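Fladora Awards shortlist is up – anyone buying it?

Started by reelgrump, November 2025

reelgrump
So the Fladora TV Awards put out their shortlists and the press release is calling it the most open year yet. 635 entries, it says. And yet four of the five Best Drama slots went to shows from the same two streamers that buy tables at the dinner every year. The fifth is Drostevside, which I like, but come on, it got in because leaving it out would have been embarrassing. Has anybody seen an explanation of how the first round is judged? I looked on their site and there's a paragraph about "industry peers" and that's your lot.

marzipan_tv
I don't think it's as crooked as you're making out. Drostevside had a great second season and the lead is up too. If this was all about who buys tables, a little show shot in one town with no stars would be nowhere.

reelgrump
One small show per year. It's the same every time. Last time it was Coste, which got three nominations, won zero and was canceled by July.

couchcritic50
Coste got canceled because hardly anyone watched it. I gave it 6 episodes and I'm a patient person.

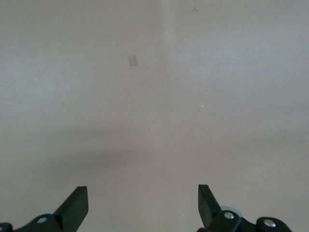
Do the viewers' votes count for anything in the main categories? Only in Audience Favorite, as far as the published rules go; everything else is decided by the jury.

marzipan_tv
Right, and they have said that from the start. People keep getting mad at the jury for not picking what they voted for, but they never voted in that category.

lowerthirds
The email I got in July said "your vote shapes the awards." Shapes how? If it's one category out of the whole night then say so in the email. I don't think it's corrupt, I think it's marketing, and I'm tired of being marketed to by something that wants to be taken seriously.

couchcritic50
Fair enough on the email. But the acting lists look fine to me. What would you have put in?

lowerthirds
Paleck. The whole cast. How do you leave out Paleck?

reelgrump
Was Paleck even entered? Somebody has to pay the fee. I'd heard it was 878 per category for a production company, plus more if you're late, but I can't find it written down now so take that with a pinch of salt.

marzipan_tv
So you don't know if it was entered and you don't know what the fee is, but the awards are rigged?

reelgrump
I never said rigged. I said I don't believe "most open year yet" when the list looks like last year's list. Those are different things. Show me the number of companies behind those 635 entries and I'll shut up.

tapeddelay
Watched Drostevside on the strength of this thread. Two episodes in. It's okay? The sound mix is terrible, I had subtitles on the whole way. Not seeing Best Drama yet.

marzipan_tv
Give it until the fourth one – the courtroom episode is the one they submitted, I'm pretty sure.

tapeddelay
Which is another thing I don't get. They judge a whole season on one episode?

lowerthirds
Two, I thought. The rules page has changed since I last read it.

reelgrump
Of course it has.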